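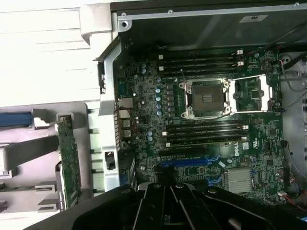
Last month a reader wrote to us that the drive up to Broltley is far too long for a plate of eggs, and that we ought to stop telling people to make it. Well, we went again, and I am going to tell you to make it all over again!

You leave the highway at exit 104, pass the old Hubmann mill, and then it is 12 miles of curves with a creek on your left the whole way. Roll the windows down. The place you want is Gulleto, a little breakfast room with a porch out back, and if the porch is full (it was) they will hand you a coffee and let you wander down to the water until a table opens up.

I had the peach pancakes and my husband had the trout hash - and then we traded, as we always do, and then we traded back. Three kinds of jam came with the toast. Get the plum.
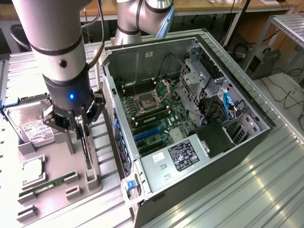 Memory module and hard drive at the workbench.

Gulleto serves until two and takes cash only, so stop at the bank in town first. The road closes in December when the snow comes, and I would hate for you to miss those peaches.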